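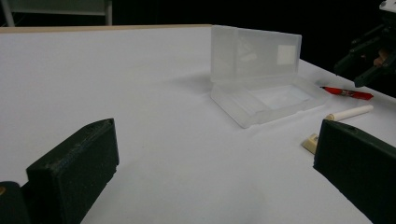
Why do we have leap years?
We have them to keep the calendar in step with the Earth's trip around the Sun.

I remember being really cross when I first learnt this, because I'd always been told a year was 365 days and that was that! The Earth doesn't care about neat numbers, though. It takes nearly six hours longer than that to get all the way round. Six hours doesn't sound like much (it's a day at school, more or less), but let it pile up for four years and you've got nearly a whole extra day. So we pop one on the end of February.

What would happen if we didn't bother? At first, nothing you'd notice. But the seasons would slide later and later through the calendar, and after a few hundred years you'd be going back to school in September in blazing midsummer sunshine. Imagine the sticky jumpers.

There's one more twist, and it's my favourite bit. An extra day every four years is a tiny bit too much, so we skip some. Years ending in 00 only get a leap day if you can divide them by 400. The year 2000 had one, but 1900 didn't, and 2100 won't either.

My friend Onni Rantala was born on 29 February, and when we were little he told everyone in Nandirville that he was only 3. He was really 12, and much taller than me. In the years without a leap day he has his cake on the 28th.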